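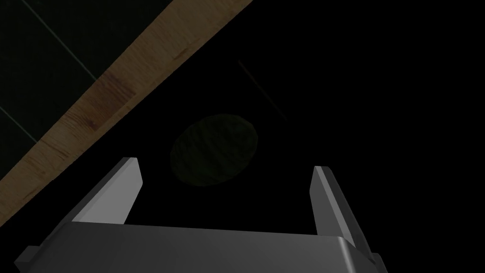
4.2 Shared singing and the family repertoire

Songs made at home are seldom written down, and their transmission depends on repeated use among siblings. The present section considers 42 households in Marnau and Halard in which at least one parent composed songs with children under 11. Simple hand gestures accompanied many of the songs. The most common opening gesture, recorded in both towns, resembles the position in Figure 3, with two flat fingers held wide apart and a large gap between them; children closed the gap on the last word of each verse. Families who used gestures of this kind kept a song in use for longer than those who sang without them.

Figure 3. Two fingers in the open position.

Parents were asked to keep a song diary from September onwards. The diaries yielded 700 entries, most of them short. Pritchard and Owen coded each entry for occasion, singer and any change to the words. Bedtime songs changed least. Songs for car journeys changed most, often through the youngest child's mistakes, which older children then adopted. Cadwaladr's earlier account of the nursery song as a fixed text is not supported by these entries.

Comments (3)

Ffion Howells: Were bilingual households coded separately? I could not find this in the tables.

Wyn Dafis: Ours had a verse about a lost boot that grew every winter. Good to see the car songs included.

Rochelle Paewai, 19 Apr 2020: Is the diary form available to other researchers?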